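5. Gripper stops above the counter and will not descend

Tredanau calls this a "soft hold" and says it clears by itself. Do not count on that. We have logged it 8 times.

1. Press stop. Wait for the arm to settle.
2. Write down the fault code. Ours is usually 3,519.
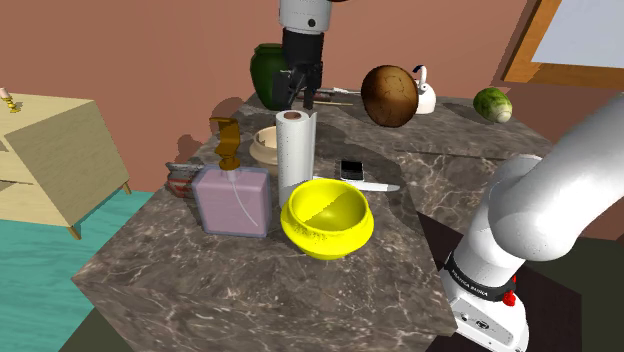
3. Reload the scene before you resume. Resuming from the hold has driven the fingers straight into whatever was underneath.

Caution: the collision check reports "clear" during this fault – ignore it.

Note: Adhiambo Odera has the logs, if Tredanau ever asks.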